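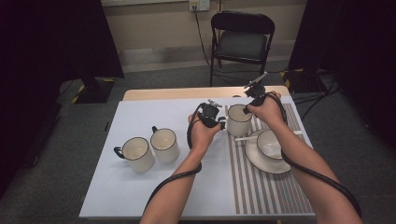
Search this site
Enter keywords
December 2024
By the Pokuddale Table Study
6 min read

3. What people do with cups

3.1 Why cups got their own section

I had planned to fold the cups in with the plates and be done in a paragraph. Then I read back through my notes from August and found that cups took up more pages than anything else on the table, so here we are. Plates mostly go where you'd guess. Cups wander. They get set down, nudged, turned, picked up again and put back almost where they were, and people will do all of that while telling you they don't care how a table looks.

A quick word on the tableware. We kept it plain on purpose: white mugs, white cups, white saucers, all with a dark rim (see Figure 1). I wanted pieces that looked like they belonged together, so that the sorting people did would come from shape and use and not from color. If I'd put out one red mug I'm pretty sure this would be a paper about the red mug.

Figure 1. Mugs and a cup on its saucer, on a table covered with pale paper and a gray and white striped placemat.

3.2 The saucer settles things

The clearest pattern in the whole study is that a cup on a saucer is treated as finished. Once the two are together, people leave them alone, or they move them as one thing. A mug with no saucer never gets that kind of peace. In the Tidard sessions, mugs were shifted again and again after the rest of the table had been declared done, and the person doing the shifting often kept talking the whole time - I don't think they noticed their hands were busy.

I first wrote this off as a matter of weight, a saucer being one more thing to balance. But the Bailly group used heavier saucers and behaved the same way. My best reading is that a saucer marks a place. It says a person will sit here. A mug by itself could be for anyone, or it could be on its way to the kitchen.

3.3 Placemats as borders

Placemats did something similar on a bigger scale. Anything on the mat was "set" and anything off it was "waiting," and those were the words people used without any prompting from me. In Figure 1 you can see both kinds of spot in use: two mugs close together on the paper to the left, while a third mug shares the striped mat with the cup and saucer.

Mugs in a waiting area tend to huddle. I love this detail and I can't fully explain it. The easy answer is that it saves room, but we saw it on the long tables at Beretti too, where there was room for three times as much stuff, and the mugs still ended up shoulder to shoulder.

3.4 Handles

Handles were messier. I expected people to turn them toward the right for a right-handed drinker, and a fair number did, but mostly for the piece on the saucer. In the waiting area the handles tended to match each other, whichever way that happened to be. Both of the mugs on the paper in Figure 1 have their handles to the left, so they make a decent picture of what I mean by matching.

When I asked about handles afterward, I got very confident answers that didn't fit what the same people had done ten minutes earlier. I've left those interviews out of the main results and put them in the appendix, where I think they're more fun to read anyway.

3.5 Some limits

All of this comes from plain white tableware on small tables, and the stripes on the placemat may have done some of the lining up for people. A mat with no pattern would be the first thing I'd try next. I'd also like to run it with tea in the cups, which changes how carefully anybody moves, and with a tablecloth in place of the paper. Section 4 takes up the plates.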